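Search this site
Go

September
By Hülya Gökçe

# Titlow Household Recipe Cards

Plain-text transcriptions of handwritten recipe cards from the Titlow neighborhood, gathered by Florencio Peñalver and typed up by me. There are roughly 1000 cards in this release, stored as one file per card.

## Layout

- `cards/` – the transcriptions, UTF-8, Unix line endings
- `index.csv` – one row per card: id, title, household, course, legibility
- `notes/` – remarks on odd spellings and crossed-out lines

Card ids start with the household name, so `fela-0013` is a card from the Fela kitchen. The four households are Fela, Tanui, Omer and Peñalver.

## Transcription rules

Spelling is kept as written. Fractions are typed with a slash (`1/2 cup`). A word we could not read is `[?]`, and a word we guessed at has a question mark after it in brackets, as in `[nutmeg?]`. Crossed-out text goes in the notes file, never in the card itself.

Oven settings are copied without conversion. Many of the Omer cards say only "moderate" or "a good hot oven" and we left them that way. Measures like "butter the size of an egg" are also left alone.

## Fields

`course` takes one of 11 values, listed at the top of `index.csv`. `legibility` runs from 1 (mostly guesswork) to 5. Cards scored 2 or lower were typed twice, once by each of us, and the two versions compared line by line.

## Known problems

- The Tanui cards have no dates. The order in the index is the order they came out of the tin.
- 13 cards in the Fela set continue onto a second card that we have not found. They end with `[continues]`.
- Some titles repeat. There are several different cards called "Plain Cake" – use the id.

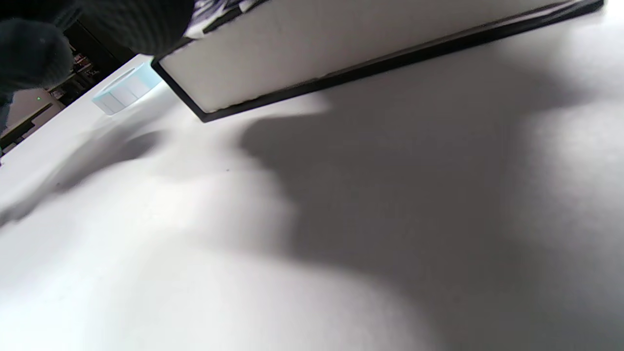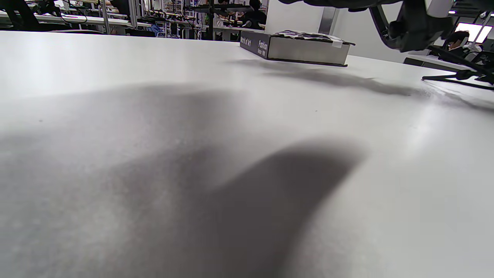
Cards copied from printed cookbooks are marked `source=print` in the index where we could tell. Most households kept a book or two beside the loose cards and copied from one to the other. A thick hardcover like the one toward the back of the white table would be entered once in `notes/books.txt`, with its title and edition, and the cards that draw on it point to that line. We do not transcribe the books themselves.

## Corrections

Send the card id, the line as it stands and the line as you read it. Changes are listed in `notes/changes.txt` with the next release.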